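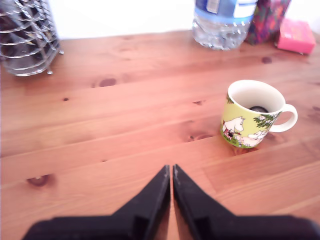

A Moomin-style mug on a pine table.

I'd been on the phone with Cherry Mae Fajardo for maybe a minute before she asked what I drive. I told her (a twelve-year-old hatchback, don't laugh) and she said, "Good, then you'll get it."

What she wanted me to get is the Geka, the small electric delivery van she's been helping to develop in Miltville for the past 4 years. She runs the range testing, so she spends most of her working life watching a battery gauge drop. She loves it! I've rarely heard anyone so cheerful about highway headwinds.

"People ask for one number," she told me. "How far does it go? And I want to say, well, who's driving, what's in the back, is the heater on? They hate that."

So I asked for one number anyway. She groaned, then gave me two. On the standard Ludham loop, which is mostly town streets with one long hill, the van uses 38 kilowatt-hours on a mild day. On a freezing morning, same loop, same driver, it's closer to 50.

"That's the cabin heat, mostly," she said. "And the doors. A courier opens the door every couple of minutes and all your nice warm air goes out to the street. We tried heating only the seat and the steering wheel. The drivers liked the seat. They didn't like their feet."

The production van gets a heat pump and a little foot heater, plus a curtain behind the seats that she fought for over two budget rounds. It looks cheap because it is cheap, and she's prouder of it than anything else on the vehicle.

We got onto charging, which I'd been saving up for. I've stood in enough parking lots in the rain to have opinions. Cherry Mae thinks delivery companies worry too much about fast charging – most of their vans sit in a depot all night. Mercado, a grocery outfit that has been trying the prototypes, started out wanting a fast charger in every bay and ended up with plain slow ones.

"They plug in at seven in the evening and nobody touches the van until five," she said. "You've got all the time in the world."

And if a driver forgets to plug in? "Then somebody has a bad morning. We had one go out with 30 percent and come back on a truck."

She wouldn't tell me the price. I tried three times, and by the third she was laughing at me. The first customer vans are due in July, and she has promised me a ride around the Ludham loop, hill included, with the heater on.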